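# How Does a Movie Poster Get Made?

I have a confession. When I was nine, I picked every movie by its poster. I didn't care what it was about or who was in it. If the poster had a dragon on it, I was in! If it had two grown-ups standing back to back with their arms folded, I was going home.

Now I write about movies for a living, and I still stop in the lobby and stare at the posters like a kid outside a bakery. So let's talk about where they come from.

## First, what is a poster for?

A poster has a very short time to talk to you. You might be walking to the restroom. You might be in the back of a car going past a bus stop. So it has to tell you a few things super fast: is this movie funny, or scary, or sad? Who is it about? Is it for somebody like me?

Try this on the next one you see. Look at it, then shut your eyes and say the first feeling that pops into your head. If you said "spooky" and the movie is spooky, the designer did a good job. (If you said "hungry," maybe have a snack and try again.)

## Who makes it?

Usually it isn't the director, and it isn't the actors. It's a designer, or a whole team of them, and lots of the time they start before the movie is even finished.

Let me use a movie called *Flurkel*. It's about a small, grumpy creature who lives under a library, and it was made by a company named Drerach Pictures. I got to spend a Friday with the people who made its poster, and I asked so many questions that I missed lunch.

They began with a script and a box of photos from the set. Out came the pencils. The first drawings were tiny, each one about as big as a playing card, and really messy. Designers call these **thumbnails**. The team drew 227 of them! I saw Flurkel asleep on a book. I saw just his feet. I saw one with no Flurkel at all, only a library cart with a bite taken out of it, and I still think that one should have won.

## Picking the photos

You know how somebody takes six pictures of you at a birthday party and you're blinking in five? Movie companies have that problem too, only bigger. The photographer on *Flurkel* handed over 3,625 pictures. Somebody had to look at every single one.

Sometimes none of them is quite right, so the actors come back for a special photo day. They put on their costumes again and stand in front of a plain wall, and the library (or the castle, or the moon) gets added later on a computer.

That means people on a poster may not have been in the same room! One actor stands there on Monday looking surprised at nothing, another one comes in later, and the designer slides them together. If you ever notice two stars who don't seem to be looking at each other, well, now you know why that can happen.

## Colors do a lot of the talking

Colors can tell you what kind of movie you're getting before you read one word. Dark blue and black often mean something creepy or mysterious. Bright yellow says "come and laugh." Pink and red show up on plenty of love stories. These aren't rules, just habits, and it's fun when a designer breaks one. *Flurkel* has a pale green background, which is an odd pick for a monster, but he's a pretty gentle monster.

Shapes and patterns matter too. A crowd of little faces feels busy and cheerful. One tiny person under a huge sky feels lonely. Same paper, same ink, and a totally different mood.
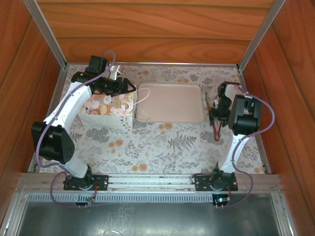

Poster designers borrow ideas from all over the place, and you can practice doing the same with ordinary stuff. Pick up a candy wrapper or a pillowcase and ask what movie it would be a poster for. Take the little paper gift bag in the photo, with its cartoon faces in orange, yellow, pink, and brown on white. I'd call that a comedy with a great big family in it! The cloth with the gray-green ferns and orange-tan dots is a much quieter movie, maybe one where a girl spends the summer in the woods and makes friends with a snail. And that plain pink tray could be a poster too, with one small word in the middle and everybody wondering what it means.

## What about all that tiny writing?

Look at the bottom of nearly any movie poster and you'll find a block of tall, skinny letters squashed close together. It's called the **billing block**, and it lists people who worked on the movie - the writer, the director, the person in charge of the costumes, and more.

Why so skinny? The people on the list often have contracts that say how big their names must be. Tall, thin letters help fit everybody in without covering up the picture. Pretty sneaky.

The big words matter just as much. On *Flurkel* the title was drawn by hand, and the two L-shaped ears on the letter F took longer than the rest of the word put together. There's usually a short line near the title as well, called a **tagline**. The team wrote 45 taglines and ended up with "Please return him by June." I laughed out loud.

## Does everybody see the same poster?

Nope! Big movies often have lots of different ones. There may be an early version called a **teaser**, which hardly shows you anything, and then a fuller one closer to opening day. Other countries might get their own, with new words and sometimes a whole new picture.

My favorite theater is the Clastura, over on Chisholm Street. It keeps old posters in a back hallway, rolled up in tubes, 1,549 of them. A few were painted by hand with real brushes, back before computers did any of the work. You can see where the paint goes a bit wobbly around somebody's nose, and I love that.

## Make your own

Pick a movie you already like and pretend its poster got lost. Fold a sheet of paper into eight boxes and draw a different quick idea in each one. Don't erase anything. Messy is fine at this stage - mine look like spiders fell in the ink.

Then choose your favorite and draw it big. Use only three colors. Write the title so you can read it from across the room (tape it to a door and back up until you bump into something soft). Last of all, add your billing block at the bottom, in the skinniest letters you can manage, and put in everyone who helped. If your dog sat on the paper, your dog gets a credit.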